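Home Features Food Travel Homes Archive Subscribe

The Plain Steel Cup Gets Its Due

By Lenka Kratochvíl

April 2018

Three flights up in Barnberg, door open, kettle already going. Barbara Marciniak doesn't do small talk before tea. She does cups. Shelves of them, enamel, tin, glass, one awful souvenir mug shaped like a boot. But the steel ones get the low shelf by the window where she can reach them sitting down.

"My mother had 2," she says. "One for her, one for whoever came."

Steel tumblers are back. Short ones, no handle, no lid, no logo. Two years ago you'd find them in canteens and camping shops and that was it. Now the Mockus shop on the square keeps them next to the till, and Damian Sowa, who runs it, sold 3,652 last year. He read me the number off a ledger. Twice.

Why, though? Ask five people. Price, says Damian. They don't break, says everybody with kids. Rehema Mfaume, who teaches the under-fives at Zorkidov, uses them for everything except drinking. Paint water. Beads. Buttons. Seeds in June, when the class does its window boxes. She has 21 and wants more.

Her favorite use is the drop game. Cup on the floor, child standing over it, something small in the hand. Let go. Wooden bead, big clang, big laugh. Foam, hardly a sound, and teh child looks in to check. They'll do it until lunch. Plastic cups tip over, she says, and nobody under five forgives that.

What to look for

Rim first. Czesław Kołodziej worked metal for years and runs a thumb round the top before he looks at anything else. A rolled rim is kind to the lip and the fingers. A cut one, put it back. Then the sides: he likes them straight, tapered cups stack better but he thinks they feel mean. Then the finish. Brushed hides scratches, polished shows every one. Ruvik does both, he buys brushed.

Weight is a matter of taste. Mine are light and I'm happy.

Put one on a dark surface and the metal goes pale gray and white, and any color near it gets louder. A red-orange foam cube held just over the rim, say. 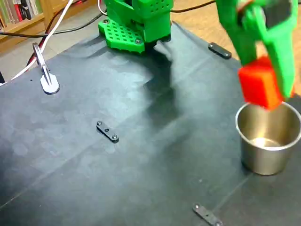

Keeping them nice

Warm water, soft cloth, dry straight away. Barbara is strict on the drying. Water spots come up chalky, and a drop of vinegar shifts them. No steel wool, ever, it ruins a brushed finish and you cant get it back.

Don't stack them wet either. Czesław once spent an evening getting a pair apart, ice in the top one, hot water round the bottom.

Barbara's oldest has a dent the size of a thumbnail. She pours my second tea into it and pushes the sugar across.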